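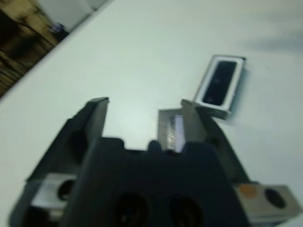

Re: Gripper comparison, second round: finger pads and wrist camera

From: Rosalind Crenshaw
To: Gripper evaluation list
Cc: Demetrius Tillman, Maj-Britt Myklebust

Dear colleagues,

Thank you to Marcus for his message, which is quoted in full at the end of this one. I am replying on behalf of the Milham laboratory and will take his points in order.

1. Finger pads. The gripper now on the arm is the two-finger Lerkier unit, with the ridged metallic pad on the inner face of one finger. The part on the white table is one of the small rectangular ones, with the bright frame and the glossy black inner panel. We agree that the glossy panel is the harder surface to hold. In our log, the ridged pad dropped 2 parts in 79 attempts. The plain Mirby fingers were tried on the same parts at the same closing force and dropped almost 40 in the same number of attempts. We do not yet regard this as a final result, as the Mirby fingers had already seen a good deal of use at Pennington before they reached us.

2. Wrist camera. Motion blur remains a problem. With the current exposure setting, frames taken while the wrist is moving are too soft for the edge finder, and the outline of a part cannot be relied upon. Maj-Britt Myklebust has proposed a shorter exposure together with a brief stop before each approach. The stop adds to the cycle time, and we would ask Pennington to state what increase it can accept.

3. Camera position. The gripper body and the side brackets take up a large share of the lower part of the view. Moving the camera farther back would show more of the table, but the part would then cover fewer pixels. Our preference is to leave the mount where it is for this round and to mask the fixed area in software. Demetrius Tillman has a draft of the mask and will post it to the shared folder.

4. Controller. No change. Both grippers will be run from the same controller, on the same firmware, until the comparison is closed. Sites that have already updated are asked to say so on this list before sending any further logs.

Please send corrections to the attempt log to me directly. The next set of tables will be issued in December.

Respectfully,
Rosalind Crenshaw
Milham

Marcus Pruitt wrote:

> Dear all,
>
> Pennington has finished reading the first-round logs, 1,713 grasp
> attempts in total across both sites. Before we agree to a second
> round I would like answers on the following.
>
> 1. Which finger pads are being used at Milham, and on which parts?
> The first-round sheets say only "standard," and Adelmo Rinaldi tells
> me that this word has meant different things at the two sites.
>
> 2. Has the blur in the wrist camera frames been dealt with? A number
> of our failed grasps look to me like vision errors — the fingers
> closed beside the part — and should not be counted against the
> gripper.
>
> 3. Is there any plan to move the camera? If so, we will need to
> repeat the calibration here, and I would want notice.
>
> 4. Please confirm the controller and firmware.
>
> I would also ask that dropped parts and missed parts be entered in
> separate columns from now on. They are combined in the present
> sheets and I was not able to pull them apart.
>
> With thanks,
> Marcus Pruitt
> Pennington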